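Questions fréquentes – paniers et bacs ajourés Wiltico

Ça passe au lave-vaisselle ?
Panier du haut, oui, programme court. Pas de séchage intensif, le plastique se déforme. Sinon éponge et eau tiède.

Quelle charge maxi ?
800 g pour le petit modèle. Au-delà le fond se creuse, surtout si vous le portez par un seul bord.

Comment enlever la poussière coincée dans les trous ?
Vieille brosse à dents, un peu de savon noir. On rince à l'envers. Mitali Samarakoon (service clients) conseille de laisser tremper 42 minutes, perso je mets moins et ça va.

Sur quelle table le poser ?
N'importe laquelle. Sur un plateau blanc, évitez de le faire glisser quand il est plein, ça finit par laisser des traces grises. On soulève, on repose.
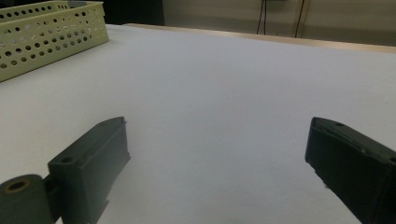
Les traces partent avec une gomme magique, sans appuyer. Testez d'abord dans un coin, on ne rembourse pas les plateaux.

Les couleurs sont elles suivies ?
Les teintes pastel oui, les autres jusqu'à épuisement. Le coloris de décembre ne reviendra pas, inutile de nous écrire.

Je peux y mettre des fruits ?
Oui, l'air circule. Lavez le avant la première utilisation.

Délai de livraison ?
58 heures en point relais hors week-end. Pour un retour : écrire à Shamim Farooqui avec le n° de commande, pas de colis sans acord préalable.

Mis à jour le 10 avril 2023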